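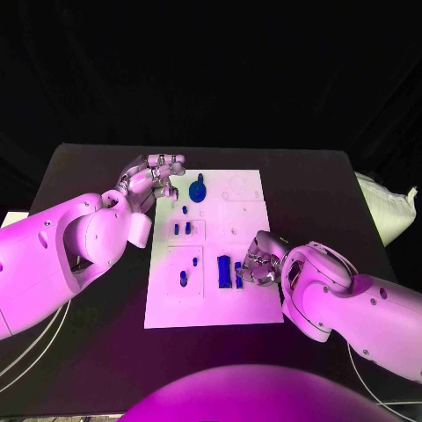 Mayuree Siriwan wrote in to ask why her drawer labels keep peeling off after a week, and whether she ought to give up and buy the expensive ones. Please don't, Mayuree! Nine times out of ten the trouble is what's on the drawer before the label ever gets there.

Kitchen drawers collect a thin film of grease, even the ones nowhere near the stove (mine certainly do, and I wipe them more often than I'd like to admit). So start with a drop of dish soap in warm water, go over the front with a soft cloth, rinse, and let it dry for a good long while. I do mine before bed and stick the labels on after breakfast. Then press from the middle outward with your thumb and leave the drawer alone until lunch, if your family will let you.

For workshop drawers, where there's dust and oil and goodness knows what else, I've gone over to tie-on tags. A bit of string, a luggage tag, a pencil. Pencil doesn't fade the way my markers did, and you can rub it out when the wood screws move in with the picture hooks, as they always seem to at my house.

Now, what to write! Keep it plain. "Batteries" beats "Power & Misc." every time, and if a drawer needs more than two words it probably wants sorting out first. Tip it all onto an old towel so nothing rolls away, put back what you've used since January, and find a shoebox for the rest. I did our hall drawer this way and came across 6 keys that fit no lock we own. They're in the shoebox still.

One more for old labels that won't come off: warm them with a hair dryer on low, lift a corner with a plastic card, and peel slowly. A dab of cooking oil takes care of the sticky patch left behind, but do wash it off well before the new label goes on, or you'll be writing to me next.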